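Cleaning Marks from Matt Painted Walls and Light Benchtops

By Chenxi Xue
2022-08-29

When we moved to our unit, the owner had painted everything in a pale matt colour. It is beautiful for one week. Then come the fingers of the children, the bicycle handle, the school bags and the oil near the stove. I have learned by mistakes how to clean such surfaces, and I write it down for those who have the same paint.

First, dust before you wet. Dust mixed with water becomes a grey paste and goes into the small pores of the paint. I use an old cotton pillowcase over a broom and go from the ceiling down to the skirting board.

For ordinary finger marks take a litre of warm water and a few drops of dishwashing liquid. Wring the cloth until it does not drip any more. Wipe softly in one direction, then go over with clean water and dry with a tea towel. Do not rub in circles, for matt paint becomes shiny where you rub, and the shiny spot is worse than the mark was.

The white melamine sponge is a strong thing. It is in fact a very fine sandpaper. I keep it for the door frames, which are gloss, and for the rubber marks from shoes on the skirting.
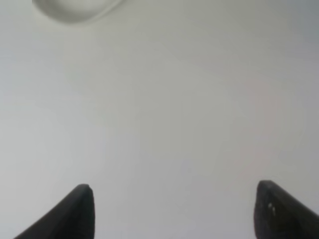 Pale grey-white, and with no marks or seams on it.

For crayon, warm the place with a hair dryer on low and dab it with paper towel, changing the paper often. What stays behind usually goes with the soapy water. Pencil comes off with a clean white eraser. For ballpoint pen I have no good advice. My neighbour Baoshan Mao uses methylated spirits on a cotton bud, but on my wall it took also the paint, so please try behind the fridge first.

Oil splashes beside the stove should be cleaned the same evening. If they are old, put a spoon of bicarb soda in the soapy water and leave the damp cloth lying on the mark for a minute. Rinse twice, or a white powder will show when it dries.

Light laminate benchtops are easier. Tea and turmeric are the two enemies. Make a paste of bicarb and water, leave it for ten minutes, and wipe off without pressing. Turmeric fades by itself if the sun reaches the bench, so sometimes I only wait. Vinegar is fine on laminate but never use it on stone.

If nothing helps, touch up the wall. Keep a small jar of the original paint and write the colour name and the room on the lid. Stir it long, take a small foam roller and not a brush, and put very little paint. I did our hallway last December for the price of one roller, 90 cents on special.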